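Re: [hustville-sheds] Cladding the north side - which profile?

On a December evening the list member at Cukley wrote:

> We have the old timber off the north side and I want to go over to
> metal before the worst of the weather. Two quotes in. One is flat
> panel, the other is ribbed. The flat one is 2454 all in, the ribbed
> is 1295 but I have to do the trims myself. Is the ribbed stuff going
> to look like a grain store? Also does it drum in the rain, my
> neighbor says it does. And vertical or horizontal??
>
> Would like to order this week if I can.

Quick reply, am on lunch.

Go ribbed. I did the long side of mine at Drondemura with it and would do it again. Flat panel looks great in the brochure and then you get oil canning, all those shallow waves when the sun is low. Once you see it you can't stop seeing it. Ribs hide most of that. They also hide a wall that's not dead straight, and if yours is anything like the other old sheds out there it won't be.
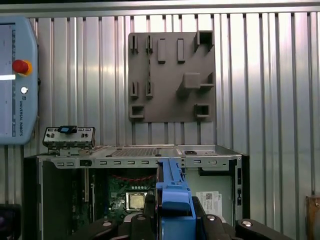 Vertical, every time. Water runs straight down and off, and dirt has no ledge to sit on. With horizontal you get a gray line on every rib by spring and you will be out there with a brush. Looks wise it comes down to how wide the ribs are. Narrow ones close together, silver, with the dark grooves in between like the wall behind the Universal Robots screen in the photo, don't say grain store to me at all. The wide farm profile does. One warning, bare silver throws a lot of light back. If the north side faces somebody's kitchen window get the matte gray.

Drumming - yes on a roof, hardly at all on a wall. If it bothers you put a strip of foam tape on the battens before the sheets go up. Cheap.

Trims. Don't be scared of them but do order them the same time as the sheets, same color code. I ordered mine later and the corner pieces came a shade off, still annoys me. Base trim first, then corners, then sheets, then the top. Leave a gap at the bottom, two fingers is fine. Check the first sheet with a level and then check it agian after you've put three screws in, they creep.

Screws: get the box of 500, you will use more than you think and drop the rest in the grass. Ones with the rubber washer. Snug, dont crush the washer.

Which supplier is the 1295 from? If it's Horgan ask them to cut to length, they did mine no charge. Cutting it yourself with a grinder burns the coating and it rusts from the edge up. Snips or a nibbler if you must.

Also is there any membrane behind the old timber? You didnt say. If not, sort that before you order anything.

Got to run, can send measurements for my corner detail tonight if you want them.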